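About Stakau

Stakau supplies labeling stock and closure liners to independent pharmacies and compounding labs. The company was set up by Perla Arriaga and operates from a single site on Cortés Street. Standard liners are cut from 1000 mm rolls and shipped in cartons of 80 sheets.

Our two product lines are Gela (pressure-sensitive labels) and Asine (foam and foil liners). Gela stock is rated for storage up to 60 percent relative humidity.
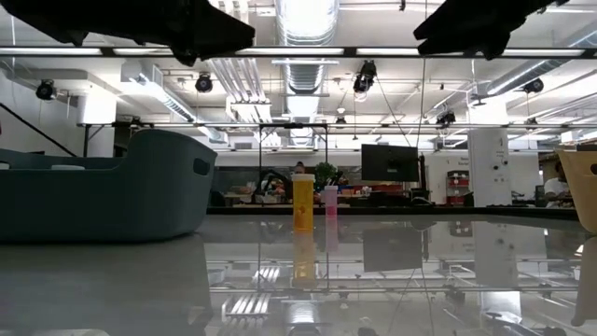

Orange and pink translucent bottles, with a blue plastic bin.

Orders received before noon are processed the same day. Custom die sizes need a signed drawing and a sample closure. Material data sheets are sent on request. The site is closed to visitors for the annual stock count in June.

Page last revised 21/04/2022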